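换季护手那点事

四月一到，我的手又开始闹脾气了。白天还好，一到晚上指关节那一圈就发紧，握拳都觉得皮要绷开，涂什么都像浇在沙子上。去年也是这样，我还以为是洗洁精的问题，换了三种，没用。

后来是Saqib Jadoon在群里随口提了一句，说他在Borkport上班那会儿天天戴手套，手比脸还干，最后靠睡前厚涂救回来的。我就照着试，买了一罐Nuvinska的护手膏，60克，小小一罐，质地硬得像蜡，要用指甲背刮一点下来，在掌心搓化了再抹（千万别直接往手背上怼，会糊成一坨！）。味道嘛，有点像老式药房，我妈闻了说亲切，我家那位闻了默默把枕头挪远了。

用法很简单：温水洗手，别擦太干，趁着还有点潮气抹上去，指缝和甲周多揉两圈，再套一双薄棉手套睡觉。头两晚手套里闷得慌，半夜被我自己扯掉了，周四那晚总算戴到天亮，早上起来手背摸着软软的，我高兴得给猫也摸了一下。

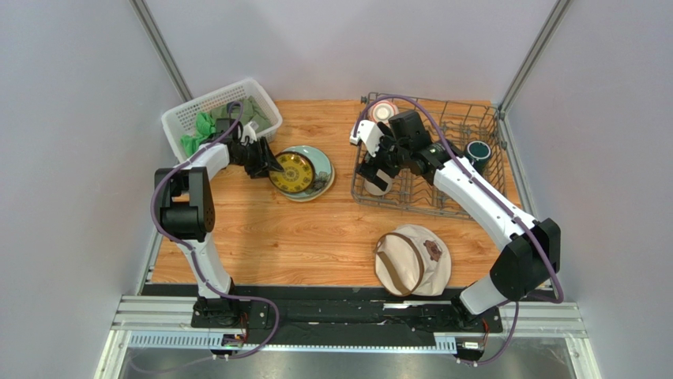
对了，Afridi那款喷雾我也买过，清爽是真清爽，夏天用不错，可是对付裂口就差点意思，喷上去还有点刺痛。现在我把它放在包里，白天洗完手补一下，晚上还是老老实实用膏。脚后跟也顺便一起抹了，效果慢一些，得有耐心，别拿磨脚石使劲搓，我上次搓狠了，走路疼了好几天。

价钱方面，两样加起来将近400块，说便宜也不便宜，不过膏真的很耐用，抹到现在才下去浅浅一层。下回想试试Vallumbridge的尿素霜，有用过的朋友留言跟我说说，会不会黏？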